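Clenell pool is getting its changing rooms back, and yes, there will be hot showers

7/18/26

I went down to the Clenell pool this morning expecting a locked gate and a sign, same as every week since the spring, and instead the side door was propped open with a paint can and somebody was whistling in there! So I stuck my head in. The changing rooms are getting redone at last, and if the floor cures the way it should, they open again in five weeks.

If you don't swim, you may not know what a big deal this is. The rooms date from 1982, same as the pool, and apart from a coat of yellow paint they hadn't been touched. I learned to swim there. My kids learned to swim there. All of us learned to hop across that floor on our toes, and we've all stubbed one on the same lifted corner by the second shower (if you know, you know). When the drain backed up in the spring the town shut both rooms, and since then we've been arriving with bathing suits under our clothes and driving home on towels.

The whistling was Kosmas Karagiannis, who is running the job for Psarras, the contractor from over in Tunau. He was nice about me walking in, though he did make me stay on the plywood. The drains are new, the pipes behind the showers are new, and the old benches are gone. I asked about the benches because I'm attached to them -- he told me they were rotten underneath and I should stop being attached to them.

There will be 142 lockers when it's done. The old rooms had more than that on paper, but so many had lost their doors that it should feel like a step up. They take a quarter and give it back. I asked twice about the giving back.

The showers are the part everybody I've talked to cares about. The old water heater was shared with the snack bar, so if you got out of the pool at lunchtime on a Saturday, you were getting whatever the dishes didn't use. Now the showers have their own heater. Kosmas says it can keep up with a full swim meet, and I plan to stand under it long enough to find out. There's also a family room with its own door, a fold-down changing table and a bench wide enough for two. I could have used that so badly when mine were small.

Now the money, and I'll keep it short. The town is paying for most of it out of the parks budget. The rest came from the Millent swim club, which has been collecting since last June with pancake breakfasts and a raffle and that very long swim-a-thon in the rain. Iason Sotiropoulos coaches the younger group there and he was poolside when I came back out, hair still dripping, so I asked how he felt. "I want a hook," he said. "I've been putting my glasses in my shoe for months." He's hoping to hold the fall sign-ups in the new rooms, and he already has around 100 names on the list, which is a lot of kids for a six-lane pool. If yours isn't on it yet, I'd call soon.

The pool itself stays open the whole time, regular hours, with the portable toilets by the parking lot. Early lap swim moves to the far gate starting Monday, so don't stand at the front one like I did last time they changed it. Passes that ran out while the rooms were closed get an extra month. You need to ask for it at the desk, and bring the old card.
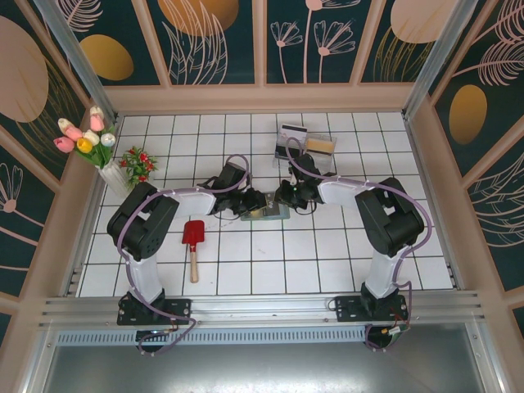 The one thing still being argued over is the tile. Kosmas had two sample boards leaning against the wall, a sandy brown one that hides dirt and a plain white one, and it seems people in town have feelings about both. I'm for the white. Look at how bright a white tiled surface comes across in the photo, with decorated walls around it to keep it from getting too hospital-like, and tell me you wouldn't want that underfoot at six in the morning. Brown would be easier to live with, I get that, but we had a floor that hid the dirt for a very long time and I'd like to see what I'm stepping on. The sample boards will be out on the front desk all next week, with a sheet of paper where you can put a check mark for the one you like. Mine's already on there, under white, in green pen.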